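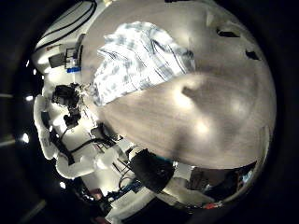

Somebody replied to my last post that half of Brirkdale has switched to Lilline and I should try the refill tablets before I knock them. Fair enough. I did try them. Thread.

2/ If you've missed the ads: you buy a spray bottle once, then every month they mail you little tablets you drop in tap water. All-purpose cleaner, less plastic, less money. It's the "less money" part I have a problem with.

3/ The plan is $9 a month. The site compares that with "leading supermarket sprays" and says you come out ahead. Which sprays? What size? How often is this person cleaning? I looked for a footnote and there's a little star, and the star goes nowhere.

4/ My old Kröger concentrate is a jug. You pour a capful in a bucket or a spray bottle and you're done. I bought it in June and I haven't seen the bottom of it yet. No app, no account, no email telling me my countertops miss me.

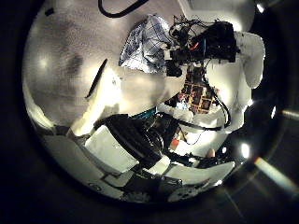 5/ Reviews. There are 994 on the Lilline page and I read way more of them than a grown adult should. A lot of them are about the smell. A lot are about how nice the bottle looks on the shelf. Hardly any mention a stain, a pan ring, or anything else you'd want a cleaner for.

6/ A bunch also went up before the person had used it. "Just arrived, can't wait to try!" Five stars. That's a review of the mailman.

7/ So how does it clean? It's okay. Crumbs and coffee, fine. Dried oatmeal, fine if you let it sit. Cooking grease by the stove took me three passes and then I got the dish soap out anyway. Dish soap and warm water took one.

8/ And before anyone says I mixed it wrong: one tablet, filled to the line, waited until the fizz quit. The instructions say wait six minutes, so I waited six minutes, standing in my kitchen like I was boiling an egg.

9/ The plastic argument is the best one they have and I'd like it to be true. Carrying water around in trucks is silly. But each tablet comes in its own foil packet, and the packets come in a pouch, and the FAQ says the pouch is "designed with recycling in mind." In mind! My town's recycling page says no pouches.

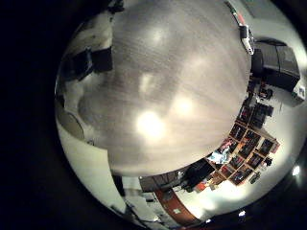
And the bottle you supposedly keep forever started leaking at the trigger. I wrote to support and they offered me a discount on a new bottle. So now I own a forever bottle and I'm being sold a second one.

10/ People keep asking about the tablets at the Cletham store, the plain ones in the cardboard tube. Haven't used them long enough to say. You can buy one tube and walk out, which already puts them ahead of anything that wants my card number on file.

11/ Canceling, since I know it's coming: the button is under Account, then Plan, then "Pause or adjust." You have to pause first. Then it asks if you'd like a different scent. Then you can leave.

12/ If you love yours, keep it, I'm not coming to your house. But if anyone has found where that star on the price comparison goes, send me the link. I'll read it.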